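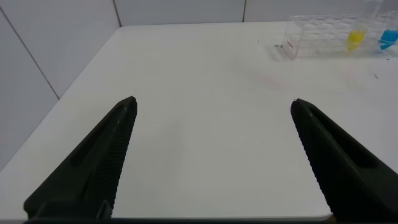

Home Threads Archive About

Last updated in February
4 min read

1/ Notes on descaling a tank water heater in a hard-water area. Mine is a 2-element electric unit, a Nastell, and it had not been flushed since it was installed. Incoming water tests very hard. If you have a softener, most of this applies less.

2/ Symptom one was noise. A low popping during the heating cycle, loudest in the early morning when the tank recovers from the first shower. That is steam escaping from under a layer of sediment on the lower element.

3/ Symptom two was recovery time. I logged it with a plug-in meter on the controller and a thermometer at the kitchen tap. 90 minutes from cold to setpoint. The plate on the side implies a good deal less for a tank this size at my inlet temperature.

4/ Symptom three I would have missed without the meter history: 1,102 kWh over the winter quarter, same household, same setpoint as the year before. The earlier figure was lower. I don't have enough data to assign all of the difference to scale, and the inlet water was also colder this winter.

5/ Before anything else: breaker off, then verify with a tester at the element terminals. An element that is energized in an empty tank burns out in seconds. Tape the breaker. Leave a note on it.

6/ Cold supply closed. Hose on the drain valve, other end outside and lower than the valve. Open a hot tap upstairs to break the vacuum. Let the tank cool first -- I left mine overnight.

7/ The drain valve is the weak point. Mine is plastic and it clogged almost at once. Short bursts from the cold supply cleared it twice. After that I removed the lower element and worked through the opening with a length of flexible tubing on a wet vac.

8/ What came out was mostly flat white flakes, with some finer grit the color of sand. The flakes are calcium carbonate shed from the element. The grit I take to be from the main. The city replaced pipe on our street last year.
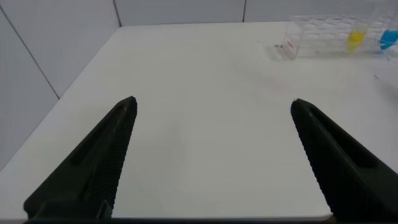 9/ Descaler choice

I compared two. Lernari is a citric acid powder, sold by the pouch. Bakero is a premixed liquid and costs more per tank. Both labels allow use in potable systems provided you flush afterward. I used Lernari, partly on price and partly on shelf life.

10/ Dissolve the powder in warm water before it goes in. Added dry it cakes. I poured it through the upper element opening with a funnel, refilled to just above the lower element, and let it sit for the time on the label. No heat applied.

11/ Flush until a pH strip matches the incoming water. This took longer than the descaling. Three full drains in my case.

12/ Anode rod: check it while the water is off. Mine was down to the wire over the top third, so I replaced it. You need a breaker bar. A normal ratchet will not move it, and holding the tank still is a second person's job.

13/ New gasket on the element. Fill completely, hot tap open, until the flow has no air in it. Only then breaker on. Check the gasket again when the tank is at temperature -- mine wept slightly and needed a quarter turn.

14/ Result: popping gone. Recovery is shorter at the same tap with the same thermometer. I will post the quarter's meter reading when I have it, corrected for inlet temperature this time.

15/ A reply asked about the Ding, the clip-on magnetic conditioner. I ran one on the cold inlet for a year. The scale described in post 8 formed during that year. I have no control tank to compare against, but I took it off and did not refit it.

16/ Interval from here on: partial flush every six months, a few gallons into a white bucket so the flakes are easy to judge. Full descale when the recovery time drifts back up. Replacing the plastic drain valve with a brass ball valve is next on the list.

Previous thread Next thread Back to top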